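Bedspread

A bedspread is the top cover of a made bed, laid over the sheets and blankets and usually wide enough to hang down the sides. It keeps dust off the bedding and brings the whole room together, and it may well be the hardest-working piece of cloth in the house! On any ordinary day it is also a table, a sofa and a sorting bench for the washing.

Quilted bedspreads

The quilted kind is the great favourite for everyday use. It has two layers of fabric with a thin filling between them, held in place by lines of stitching. The stitching gives the surface its lovely puckered texture, and it hides creases far better than a flat cotton cover does. Pale colours such as green, cream and grey are popular in warm, bright rooms, where a dark cover fades quickly near a window.

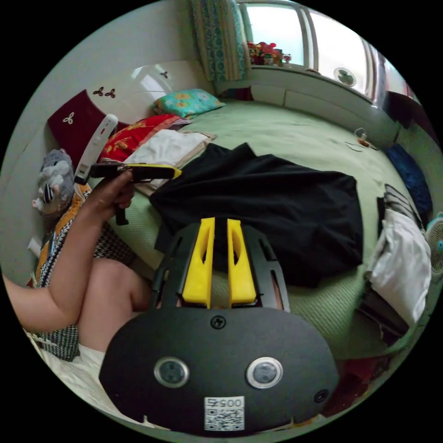

Folding on the bed

Clothes and linen have long been folded on top of the bedspread, and it's easy to see why. The height is kind to the back, there is room to spread out a large cloth, and the pile is already in the bedroom when the job is done. Many people start with the big, flat things (sheets, quilts, spare blankets), stack them towards the headboard, and leave the small garments until last. A dark cloth shows lint at once against a pale cover, which is a real help when brushing it down.

Pillows and layers

Pillows may be tucked under the bedspread or set on top in cases of their own. Matching sets are tidy, but mixing is half the fun: a bold flower print beside stripes, or a bright folded quilt over a plain cover, can make a small room feel wonderfully cheerful.

Sizes and names

A single bedspread is commonly made some 70 centimetres wider than the mattress, so that both sides are covered. The shorter coverlet stops partway down and shows the bed frame. In the Narkham district the word "topper" is used for both, and the weavers at Brandão still sell theirs in packs of 2, one for each half of the year.

See also: Coverlet, Eiderdown, Headboard, Patchwork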